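Print this page | E-mail this page

PRESS RELEASE
For immediate release

Privano opens Tutell, its hand-teaching system for robot arms, to outside workshops

DRITLOW. Privano, a maker of software for industrial robots, announced today that its teaching system Tutell will be available to customers from September. With Tutell, a worker without programming training can show a task to a robot arm, either by guiding the arm directly by hand or by moving it with a remote controller from a nearby desk. The robot software then uses these recorded movements to learn the task.

The system was developed in the company's workshop in Dritlow and was tested together with Doucet, a firm that sorts and repacks returned household goods. During the test period, Doucet employees recorded 520 demonstrations of picking objects from a bin. The demonstrations were made by 8 employees, and none of them had worked with a robot arm before.

Returned goods are a difficult case for automation. The objects come in many shapes, they lie in any direction, and the next bin is never the same as the last one. A program written line by line for such work becomes long and must be changed often. For this reason Privano decided to begin with the knowledge of the people who already do this work every day.

"An experienced sorter knows from which side to take an object, and this is not easy to explain in words," the company said in a statement. "It is much easier to show it. We wanted that the showing should be enough."

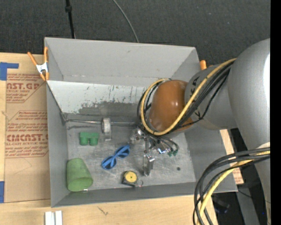
A robot arm over a picking bin holding sunglasses, a tape measure, a green cup and other small objects. Photo: Privano

Tutell offers two ways of teaching, and both can be used for the same task. In hand guiding, the worker holds the arm near the gripper and leads it to the object. The motors give only light resistance, so the movement stays under the control of the person. This way is recommended for the first demonstrations, when the worker is still learning how far the arm can reach and how the gripper must be turned near the walls of a bin.

In remote teaching, the worker sits outside the working area and moves the arm with a handheld controller. The worker's hands do not enter the bin, and the cameras record the objects without a person standing in front of them. According to Privano, the remote way is better suited for longer sessions, and most of the demonstrations at Doucet were recorded in this manner.

A typical demonstration of one pick takes less than 90 seconds, including the return of the arm to its starting position. After each one, the worker can keep it, delete it or mark it with a short note. Failed attempts can also be kept. A gripper that closes too early on a thin or round object gives useful information to the learning software, provided that the attempt is marked as failed.

In the final week of the test, the arm worked without guidance on bins which were not part of the teaching. It picked and placed 86 percent of the objects at the first attempt. Objects that remained in the bin were left for an employee, who could record a new demonstration on the spot. Privano states that this result belongs to the goods and the equipment used at Doucet, and that other users should plan their own test before regular operation.

Doucet will continue to use the system at its sorting site and intends to add a second bin station. "Our employees were careful in the beginning, and this is understandable," Doucet said. "After some days they were discussing with each other the best way to teach the arm to take a pair of glasses."

Tutell is delivered as a software package together with a remote controller and a mounting set for two cameras. The robot arm and the gripper are not included. A list of supported arms can be requested from Privano. Customers also receive a training course of two days, which is held in Dritlow or at the site of the customer. Recorded demonstrations are stored on a computer at the workshop and remain the property of the customer.

Orders are accepted from September. Workshops that wish to see the system before ordering can apply for a visit in Dritlow, with sessions starting at 10 a.m.

About Privano
Privano develops software for teaching and operating robot arms in small and medium-sized workshops. The company is located in Dritlow.

Press contact: Privano Press Office, Dritlow

Print this page | E-mail this page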